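3.2 What keeps an old computer on the desk

We came to this part of the study expecting a dull answer. Office computers get replaced because they get slow, or so the managers in our pilot interviews told us. The survey gave us something far more interesting, and we have been arguing about it happily ever since.

Our sample covers 1,237 desktop computers used in the offices of 165 small firms in the Stumow district. For each computer we asked how old it was, who used it, what it was used for, and what had happened the last time something went wrong. Age alone told us very little. Among computers used for the same kind of work, the strongest link we found was with the last question: was there a person within reach who was willing to open the case?

Where the answer was yes, desktops stayed in service for years after the accounts had written them off. Where it was no, a single fault, even a small one, was usually the end. Hamann, a bookkeeping firm, and Jodiren, a print shop two doors down, make a lovely pair. They bought the same model in the same month. Hamann still uses all of its computers. Jodiren had replaced every one of its own by the time of our visit, and the office manager there could name the fault that started it (a failed power supply, in January) but had never asked what a new part would cost.

The kind of computer matters too. Desktop towers are wonderfully forgiving objects. A side panel comes away and the main parts can be reached from one direction, as Figure 4 shows.

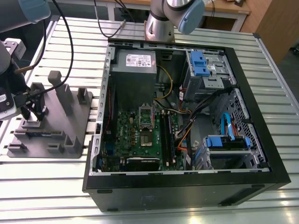
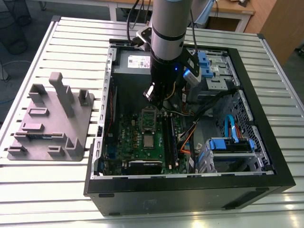

Figure 4. Desktop towers lying on their sides, opened, with the power supply and interior exposed.

Laptops in the same offices had no such second life. We left them out of the main count, but the notes our respondents volunteered about them are full of glued batteries and missing screws, and we hope to return to them in a later paper.

A second result surprised us even more. We had assumed that the willing person would be someone with training. In most firms it was an ordinary member of staff who had once watched a repair being done and thought, well, I could do that! At Drudinine, a seed wholesaler, the skill had passed through four people in the same back office, each of whom learned it from the one before. No course was involved, and the firm had no written instructions of any kind. It had a drawer of spare parts and a habit of asking.

This fits well with older work on sewing machines and bicycles, where repair skill also tends to travel between neighbors and coworkers. It fits less well with the view that repair depends mainly on price. Firms that had spare parts on the shelf did repair more often, but only if they also had someone who had used them. We looked separately at the 30 firms that kept parts in stock. In 20 of them the parts were in regular use, and every one of those had a person whom colleagues could name at once as the one to ask. In the others the parts were mostly still in their boxes.

We do not claim that one thing causes the other. A firm that likes to keep its equipment may also be the kind of firm that hires and keeps curious people, and our data cannot pull the two apart. Section 3.3 takes up length of employment, where we can at least test part of this idea.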